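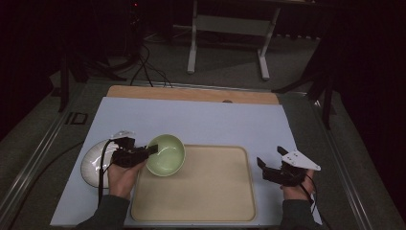 Ondberg Tableware, table-clearing subset

Version 1.1, updated Sat 24 March
Maintained by Danish Awan and Zeeshan Mengal

Contents
The subset covers short episodes of table setting and clearing with a bowl, a plate and a tray. It holds 1361 episodes in 17 folders, one folder per arrangement. Folder names give the starting place of the bowl first, then the plate: tray_board, board_tray, tray_tray and so on.

Objects
- bowl: ceramic, pale green
- plate: ceramic, white, glossy
- tray: rectangular, beige, low raised rim
- surface: light blue-gray board laid on carpet

A plate that overlaps the tray rim is labeled "partial". Earlier releases labeled it "on", and 11 episodes still carry the old value. They are listed in fixes.txt.

Labels
Each episode has one line in labels.csv: episode, folder, start, goal, result. Result is done, dropped or stopped. Stacking order is recorded from the bottom up. Left and right are given from the side of the person at the board.

Known problems
Glare on the plate can hide its inner edge. Masks for the plate were drawn to the outer edge only. Bowl masks include the inside wall.

Split
The first 1000 episodes are for training. The rest are held out. Do not reshuffle, as folders repeat across the boundary.

Related
Ondberg Tableware, cups and saucers
Dhanial Drawer Set
Rerkthorpe Folding, towels only
Pokomon label viewer

Comments (3)

tmarsh
Is "partial" used for the bowl too, or only the plate?

Zeeshan Mengal
Both. Bowl cases are rare.

kell_r
labels.csv has a trailing comma on the header row, breaks my parser.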